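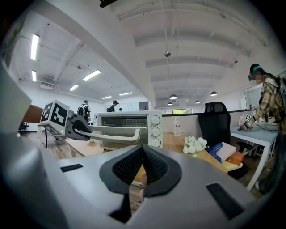 2 min read

Mahsa had promised the toaster oven to her cousin Decha by suppertime, and she had meant to do nothing with it that afternoon except wipe it down. But it was August, and slow, and the little white oven had sat on that desk through two jobs and one long winter in Hillesville, so she kept finding reasons to leave it be.

She tidied what was near it first. She moved the water bottle with the red label, then moved it back. She straightened the white flowers, which were artificial and had never asked her for a thing, bless them, and which Uthai had given her the day she signed the lease. He'd said real ones would only make her feel guilty, and he had known her eight years by then, so he was allowed.

"You're stalling," he called from across the room.

"I'm cleaning," said Mahsa.

She turned the top knob, just to feel it go round, and then the other two so they wouldn't be left out. All those suppers of cheese on toast! And the night Alvar walked over from Rostska Street with 50 frozen dumplings and set every batch to 400, because he didn't believe in any other number, and they ate the burnt ones standing up (the good ones too, eventually) and talked until the buses quit.

She took hold of the long curved handle and opened the door. A few crumbs had got down under the rack, and she went to find the small brush.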